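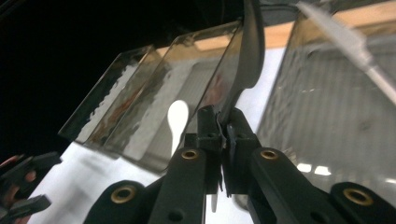
*Four clear panels in a row, gripper in front.*

**Hold loading at Celtstead: dog crates and the 54 kg limit**

**quayle_ops** — Wednesday, 07:40
Does anyone have the current rule for live animals as checked baggage out of Celtstead? Peeters' handling sheet gives 54 kg for dog and crate combined. The airline's booking page gives no figure and sends you to cargo.

**tarmac_moth**
54 kg is the handler's limit. Above that it goes as manifest cargo through the Stiritell shed, with an air waybill and a separate acceptance check. Different building, different cut-off.

**brindle77**
Not what I was told in June. Our greyhound and crate came to 600 g over and the desk took them as baggage. The agent put an override in Fadoser and printed the tag.

**tarmac_moth**
Fadoser will accept an override at check-in. The loading team can still refuse it at the aircraft — the lift limit is theirs, and the system has no say in it. I wouldn't plan a trip on that.

**brindle77**
It was loaded. I'm reporting what happened.

**quayle_ops**
Is the crate weighed with water in the bowl?

**hold5door**
Yes, weighed as presented. Freeze the bowl overnight and it counts the same. Bedding counts too. Crates must be at the desk by 1000 for the midday departure, and the shed wants them 30 minutes before that.

**tarmac_moth**
Disagree on the shed. It was 30 minutes under the old timetable. Ring them.

**hold5door**
The notice on the shed door still says 30. If it's out of date they should take it down.

**quayle_ops**
Rang. They confirmed the 54 kg but couldn't give me a cut-off until the flight opens. Booking as cargo.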